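In Defense of the Boring Brown Towel

My aunt folds her towels in thirds, the long way, then in half, and then she turns them so the fold faces out. I grew up thinking this was the law. Then I moved in with a roommate who rolled hers, and a second roommate who just sort of pushed everything into the closet and leaned on the door, and we all got dry after showers exactly the same.

So I've been a folding skeptic for years. But I've come around on one thing, and it's the small towel. Big bath sheets can do whatever they want (I still wad mine, sorry). A small square one, though, is about the nicest thing in the whole laundry pile to deal with! You shake it, you lay it on something flat, you smooth it out with the side of your hand, and for a second there it looks brand new. I paid 22 dollars for a stack of tan ones at Werimo last September and I like them more than the sheets I paid way too much for.

And I'll say it, tan is the right color. White goes gray on you. Navy sheds on everything. Tan just sits there being tan, and if it has one of those woven bands near the edge, even better, since you've got a straight line to fold against.

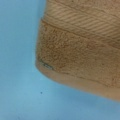
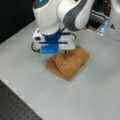
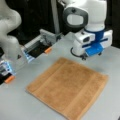
Brown cloth, bunched or flat.

Tươi Lò wrote to me that the band is the whole problem: it shrinks faster than the rest, so after a year of hot washes the towel cinches in at the ends like a bow tie and no fold on earth will come out square. Buy the plain ones, she said, and quit drying them on high.

Okay, fair. I do have two at the back of the shelf that pucker like that. I tug them sideways while they're still damp and it helps a little, and I've stopped using the hottest setting. But I'm not giving up the band. I like running my thumb along it, and I like that the fluffy part feels fluffier right next to it.

My aunt still refolds mine when she visits. I let her.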